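Workbook entry, Records and Terminology Section
May, morning session, opened 09:40

Purpose of the session: to continue the review of short forms used in group health policy documents, following the merger of the Troren and Wakberg schemes. The two schemes kept separate glossaries, and a number of short forms carry one meaning in the Troren papers and another in the Wakberg papers.

The combined list stands at 449 entries. A sample of 50 was drawn for this session and each entry was checked against the current member handbook, the broker manual and the claims form. Of these, 25 agreed in all three sources. The remainder differed in spelling, in the use of capitals or in the full wording given.

In 4 entries the difference affects meaning. The most serious is "WP", which is "waiting period" in the Troren handbook and "waived premium" on the Wakberg claims form. A member reading both papers could reasonably conclude that no premium is due during the first months of cover. It is proposed that "WP" be withdrawn and both terms written in full until the glossary is reissued. "EB" (employee benefit, eligible beneficiary) is to be treated in the same way. 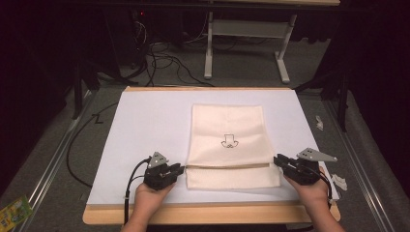
Cream cloth with small line drawing, lower strip folded up, on white sheet.

The Sivakumar index was consulted for the older entries. It gives the full wording first and the short form second, the reverse of our own practice, and two entries had been copied across the wrong way round. Both have been corrected in the working file. The printed copy has not yet been marked.

Names of associations were left out of the sample. Several underwriters' associations share the same initials, and the section's rule remains that the full name is given at first mention in every document, with the initials following in brackets. Colleagues are asked not to add association initials to the combined list for the present.

The Nakik export was run at 11:15. Entries containing an ampersand were again split into two rows. The rows were joined by hand and the export repeated with "and" in place of the sign, without error. The fault should be reported before the next full export.

Outstanding:
Entries under D to F, claims form only.
Decision on "dep." for "dependant"; the broker manual also uses it for "deposit".
Wording of the notice to brokers on the withdrawal of "WP".
Printed copy to be marked with the two Sivakumar corrections.

Session closed 12:30. Working file saved to the section folder under the May heading.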